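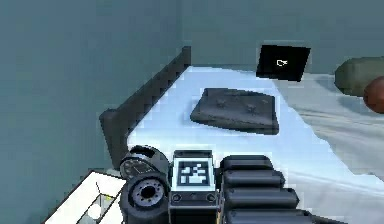
Fig. 3. White tabletop with dark gray rail along the edge.

Setting up the Lanby room humidifier

1. Set the Lanby on a level surface, at least 24 inches from any wall or curtain.
2. Lift off the tank and turn it over. Unscrew the cap and fill with cool tap water, up to 2 quarts.
3. Tighten the cap by hand and seat the tank on the base.

Caution: Do not add oils or scents to the tank. They will crack the float.

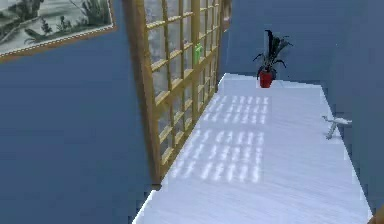
4. Plug the cord into a wall outlet. Do not use an extension cord.
5. Press MODE until the green light comes on. Mist starts within a minute.
6. Turn the dial to LOW for the first night and adjust from there.

Note: White dust on furniture comes from hard water. Fit a Clultance filter (sold separately) or use distilled water.

Empty the tank if the unit will sit unused for more than 2 days. For cleaning, see the next section.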